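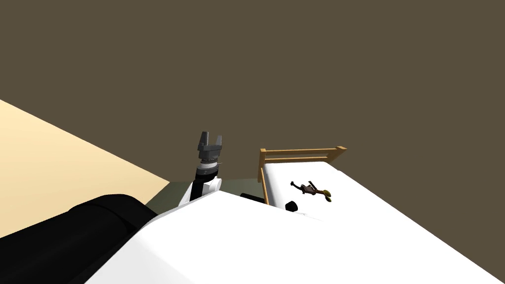

A success rate is the number that readers of a robotics paper look for first, and it is usually the number they understand least. It looks like a plain count. Somebody ran the robot many times, wrote down how often it did the job, and divided. But each of those steps hides a choice, and the choices are seldom printed next to the result. Take a task in a simulated bedroom, where a toy figure lies on a white mattress and the robot's gripper stands open and empty a short distance away. Has the robot failed? Is it about to reach? Did it already move the toy and let go? A single moment can't settle it, and a surprising amount of published scoring comes down to what a program decides at a single moment.

This chapter is about that program, which we will call the checker. We'll follow one study closely. The authors trained a control policy named Iter and tested it in a household simulator named Platum, using a set of tidying tasks called Parum. They reported 448 successes in 607 trials, a little under three-quarters. The arithmetic is correct. I have no reason to think anyone was dishonest. I do think the claim built on top of that count, that Iter "can tidy a bedroom," was not earned, and most of this chapter is spent working out why.

You may find the tone of what follows less cheerful than in Chapter 4, where we looked at how such policies are trained. Training is where the clever ideas are. Testing is where people get tired and reach for whatever the simulator offers by default. 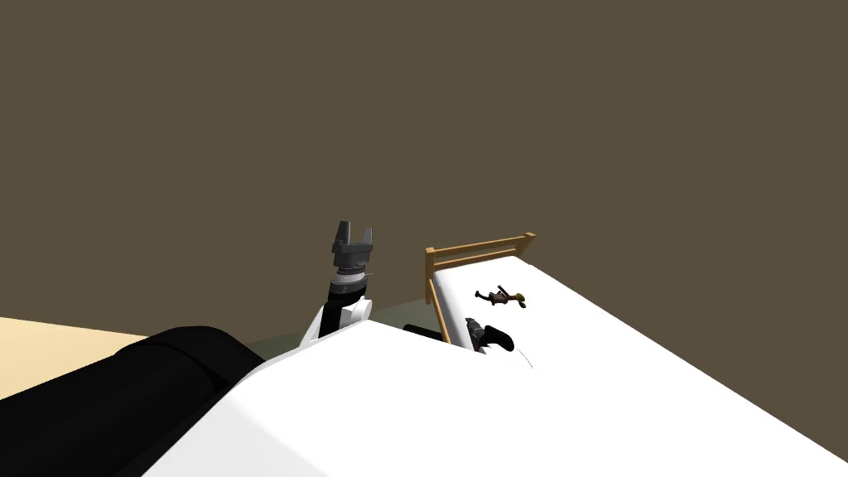

6.1 What the checker sees

Students often suppose that a checker watches the run the way a person would. It doesn't. In Platum the checker reads the state of the simulation: the position of each object, which objects are touching, whether a joint has moved past some limit. It never looks at a camera view at all. For a Parum task it compares those values with a short list of conditions, and if every condition holds when the trial ends, the trial is a success.

The trouble starts with the words "when the trial ends." Each trial in the study was stopped after 300 control steps, whatever the robot was doing. A toy that was sliding toward the edge of a mattress at step 300 was still on the mattress as far as the checker knew. A toy that the robot had set down neatly and then knocked loose with its other arm at the last moment was scored the same as one it had never touched. The authors mention the step limit once, in a table of settings. They don't say how the rate changes if the limit is made longer or shorter, and they easily could have, because extra steps in a simulator cost only computer time.

A second problem is contact. Two objects count as touching in Platum when the gap between their surfaces falls below a tolerance. Set the tolerance too small and good placements are thrown out. Set it too large and a gripper that passes close to an object gets credit for touching it. Simulated shapes are also simpler than they look on the screen. The smooth surface you see may be drawn from one model while contact is worked out from another, coarser one.
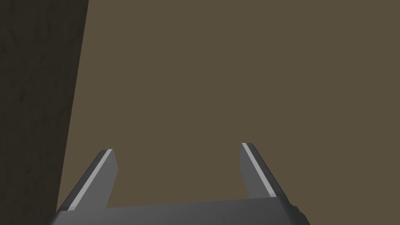 There is also the matter of views. Iter received pictures from a camera near the gripper as well as from one higher on the body, and the paper credits the close view for much of the policy's skill. That may be right. It would be more convincing if we knew how often the close view held anything useful. An open pair of fingers in front of a plain brown surface tells a policy very little about where a toy is. If many of the moments in a trial look like that, then the policy must be getting its information somewhere else, perhaps from the other camera, perhaps from having learned that the toy is nearly always in the same place.

The obvious test is to take the close view away, run the same trials again, and compare. The authors did run Iter without the close view, but on a different and smaller group of starting positions — so the two rates can't be set side by side. This sort of slip is very common. It's worth getting into the habit of asking, every time you see two rates compared, whether both robots were given the same rooms.

Later, a second group set out to repeat the work. Their report is known by the name of their project, Uniyal. They kept the recordings and had people judge the trials by eye, without seeing the checker's verdict. The people disagreed with the checker in 56 cases. Some of those went in the robot's favor. You might be tempted to say the errors cancel, and the Uniyal report comes close to saying it. Be careful here. Errors that cancel in the total may still pile up in one kind of task, and a reader who wants to know whether the robot can handle soft or oddly shaped objects gets no comfort from a total.

Judging by eye has faults of its own. Watch a trial from the robot's upper camera and its own white body covers a good part of the view. With both arms raised and both grippers open, a judge has to guess whether the robot is pulling back from a finished job or hesitating before one it never began. The Uniyal judges were allowed to mark a trial "unclear," then asked to choose anyway. Only the forced choices were kept.

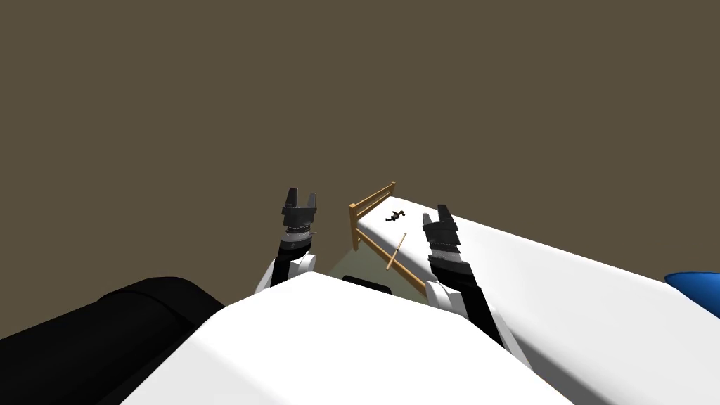
6.2 Writing down success before you run

Suppose you are asked to test a policy on a task described only as "put the toy away." Before running a single trial, write out in plain words what must be true for you to call it done. Where does the toy have to be? For how long must it stay there? Does the gripper have to be clear of it? May the robot disturb other objects on the way, and by how much?

Then write the checker, and try it on runs that you have made go wrong on purpose. Drop the toy from a height so that it lands in the right spot by luck. Push it there with the side of the arm. Start the trial with the toy already in place and have the robot do nothing. If your checker calls that last one a success, you'll want to know what share of your starting positions look like it. The study of Iter gives no such figure, and the Uniyal report, which had the recordings, doesn't either.

We begin with the do-nothing policy, the cheapest baseline there is and the one most often left out.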